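Sunday, bench notes, Hestov tracking

Spent the morning on the pose dropouts in the two-gripper recordings. Symptom as before: the left and right trajectories each look fine by themselves, but the distance between them jumps when the hands come close together. Worst case in the current batch is episode 631, where the relative pose steps sideways in a single update and then drifts back over the next couple of seconds.

First suspect was clock offset between the two units. Reran the Wunside sync check on the raw logs and the offset is steady through the whole episode, so I'm leaving that alone. I'd rather not touch the resampler again after what happened in February.

Second suspect was the feature tracker in Bravo. Plotted tracked points per update against the jump times. The count falls off sharply before every jump. When the wide view is mostly tabletop, there's very little for it to hold on to, and the background behind the bench is near black, so it gives nothing back either. What remains is the stuff on the table, the other gripper and the operator's hand. Two of those move. The outlier rejection is supposed to throw them out, but it works by majority, and with so few static points the moving ones win.

Tried:

- Detector threshold lowered. More points, nearly all of them on shading in the white surface, and they slide. Worse. Reverted.
- Cap on features raised to 200 per update. No difference, we never reach the cap in the bad stretches.
- Fixed mask over our own fingers. Helps a little. The worn edges of the finger covering were getting picked up as corners, and those never move relative to the camera, so they pull the estimate towards standing still.
- Fixed mask plus a moving mask for the other gripper and hand, using the Herivum segmenter. Jump in 631 gone. Costs too much time to run live, fine offline.

Wrist views from this setup, for reference when tuning the masks:

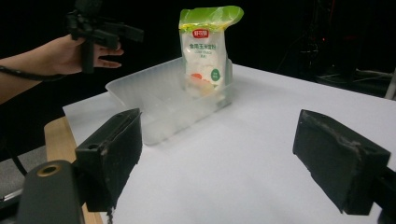
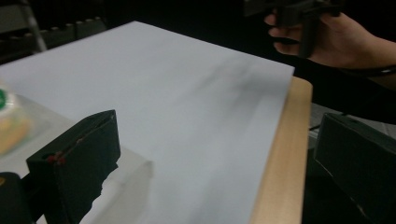
The segmenter's weak spot is the join between glove-black parts and dark background. It loses the outline of the far gripper for several updates at a time and the mask shrinks to just the hand. Dilating the mask covers most of it. I'd sooner carry the last good mask forward using the relative pose, but that is the very number we're trying to fix, so it needs a sanity limit on it.

Reprocessed the full batch, 1462 episodes, with both masks on and dilation at 2. Left it running. Config is in the Bravo branch under masks, old config kept next to it.

To do:

- compare relative pose before and after, episodes with close hand passes only
- flag any episode where static points stay low for more than a second, and keep those out of training until checked
- try a patterned mat under the work area, and see if the policy side objects to the change in background
- brighter light on the back wall
- ask whether the live preview can show the point count, so the operator can see it falling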